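The Long Life of a Short Lease

When the textile mill at Rorholm closed its weaving hall, the company that owned it still held the keys to 300 apartments. They had been built for weavers and mechanics on the slope behind the works, in brick rows that follow the curve of the river. Few in the town expected the housing to outlast the looms. It has done so by a generation, and the way it was kept has become a subject of study for other towns with similar streets and similar worries.

Company housing has a mixed record. In many places the homes were tied to the job, and a worker who lost one lost the other within weeks. Rents were taken from wages before the wages were paid. Repairs depended on the mood of the works office. At Rorholm the rules were milder than most, but the early leases, now kept in the town archive, still forbade lodgers, pigeons and the hanging of wash on the street side. A tenant who broke a rule received a printed card. A second card meant a meeting at the gatehouse.

The change came with the sale of the mill. Under the terms reached that July, the apartments passed to the Priveck Housing Foundation, which was set up for the purpose and given 18 months to prove that it could pay its own way. Its first act was to separate the lease from the payroll. Its second was to offer every sitting tenant a term of five years, renewable on request, at a rent tied to the cost of upkeep. The short term was meant as a stopgap. It remains the standard lease today, and many families have renewed it so often that the signature page is treated as a household record, with births and marriages penciled in the margin.

Umut Baysal, a housing historian who has spent much of his career on the Rorholm papers, regards the upkeep rule as the central decision. "Tenants could see what a roof cost and when it would be paid for," he said. "The foundation published the figures each year, and people read them. They came to the annual meeting with the pages marked." Minutes of those meetings fill 12 bound volumes. They show long arguments over boilers, stair lighting and the width of the new windows, and one dispute over a chestnut tree that ran through several winters before the tree was pruned and left standing.

Interiors were handled with more freedom. The foundation took charge of walls, pipes and wiring, while tenants were allowed to fit out kitchens as they chose, provided the work was recorded and passed inspection. The result is a set of homes that look alike from the street and differ a good deal behind the door. Some kitchens keep their original painted dressers. Others were refitted during the years when dark wood finishes were in fashion, and later tenants have often seen no need to change them. 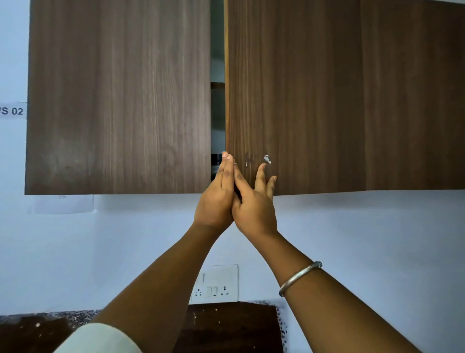
Upper kitchen cabinets in a dark brown wood-grain finish against a pale wall.

The practice has consequences when a home changes hands. An outgoing tenant may leave fixtures in place and receive a modest credit, set by a schedule that the foundation revises from time to time. An incoming tenant may accept them or ask for their removal before the lease begins. According to Baysal, most accept. He has argued in print that the schedule did more to preserve ordinary domestic work of the period than any museum in the region, although preservation was never its aim.

Other towns have borrowed parts of the model. Rokano adopted the published accounts but kept its leases without a fixed term. In Başaran, where the former railroad housing faced a costly replacement of its drains, the local authority copied the upkeep rule almost word for word and then found that rents rose faster than tenants could bear. A reserve fund was added the following year. Officials there now describe the arrangement as sound, though they advise others to build the reserve before the first pipe is dug up.

Rorholm has its own difficulties. The brick on the river side is soft and takes in water, and the last survey recommended repointing three of the rows. Younger applicants wait longer than their parents did. The foundation has also begun to consider whether the attic floors might be converted into small studios, a proposal that divides the older tenants, many of whom store furniture there under an allowance dating from the mill. The plans went on display in the old gatehouse on November 19, 2024, with a comment book laid open beside them. The first entry, in careful blue ink, asks who will be responsible for the stairs.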